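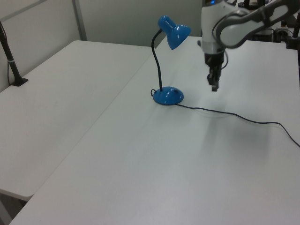 Do both grippers have to be tested on the same object?
Use one object for the whole comparison. Results from different objects can't be set side by side in the Trelten log.

5. Comparing the Tresto and Lutosier grippers

5.1 Clear the test table of anything that isn't part of the trial. Keep the object's power cord unplugged.

5.2 Mount the first gripper and tighten the flange screws. Connect the gripper cable and leave enough slack for full wrist rotation.

5.3 In the Beaulieu controller, open Tools and load the matching gripper profile.

CAUTION: Loading the wrong profile changes the finger travel limits. Check the name on the pendant before you enable the arm.

5.4 Jog the gripper to the start height of 670 mm and save the position as HOME.

5.5 Set closing force to 5 N. Lower the arm at slow speed and close the fingers on the narrow part of the object.

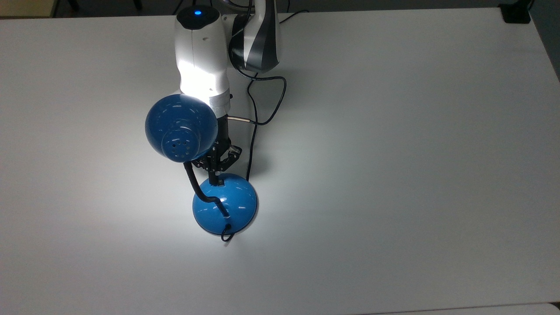 Figure 5-2. Fingers closed at the gooseneck, just above the lamp base.

5.6 Run the grasp seven times from HOME. Log each attempt as held, slipped or missed.

NOTE: Rounded, glossy surfaces may need more force. Increase it in small steps, up to 74 N, and record the new value.

5.7 Return to HOME, power down the arm and fit the second gripper. Repeat from step 5.3 without changing the start height.

5.8 Export both logs before closing the session. Unsaved logs are cleared at shutdown.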